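Maysoun Sfeir has spent most of her working life on a question that sounds minor until a hospital runs short of beds: how long a patient should stay after a gallbladder or liver operation, and what should happen during those hours. She runs surgical recovery planning at Enley, a regional hospital with 300 beds, and is revising the discharge protocol that the Neltdale group of clinics adopted in October.

The old protocol, she says, was built on a fixed clock. Patients were kept overnight, checked at set times and released after the morning round.

"The clock was easy to teach and easy to audit," Sfeir says. "It told us very little about the person in the bed. Someone who was walking and eating at six in the evening waited until ten the next morning for a signature."

Her team reviewed 782 discharge records before drafting a replacement. In 61 of them, the only recorded reason for the overnight stay was that the pharmacy had closed. Sfeir describes the finding as a scheduling fault with a clinical label on it. The pharmacy now fills discharge prescriptions before the operation and holds them on the ward.

The new protocol uses 3 checks: pain controlled by tablets, fluids kept down, and a short walk completed without help. A nurse records each one when it is met, and the surgeon on call reviews the chart within the hour. Patients who live far from the hospital are assessed separately.

Munther Khasawneh, who manages the day ward, was asked to test the paperwork before anything else changed. His first objection was to the form.

"It had two boxes for the same walk," he says. "One was for distance and one was for time. Staff filled in whichever came first and left the other blank, so half the sheets looked incomplete." The time box was removed.

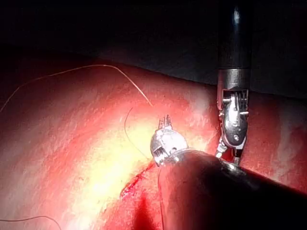 Sfeir is cautious about crediting the surgical technique for shorter stays. Smaller incisions generally mean less pain at the wound, she says, but shoulder pain from the gas used to inflate the abdomen can still keep a patient awake, and nausea depends heavily on the anesthetic. "People ask about the size of the cuts. I ask what was given for nausea, and when."

The part she still considers unfinished is the telephone call on the day after discharge. At Talpur, the smallest of the clinics, the calls are made by the nurse who was on the ward. At Enley they go through a central desk -- a cheaper arrangement, and in her view a weaker one.

"The desk reads the questions correctly," she says. "The ward nurse hears that the voice is different from yesterday."

Khasawneh wants the calls moved to the afternoon, when patients have usually eaten and moved around. Sfeir prefers the morning, so that anyone who needs to come back can be seen in daylight hours. The draft currently says "before noon," and the two of them are due to discuss it again on 20th March.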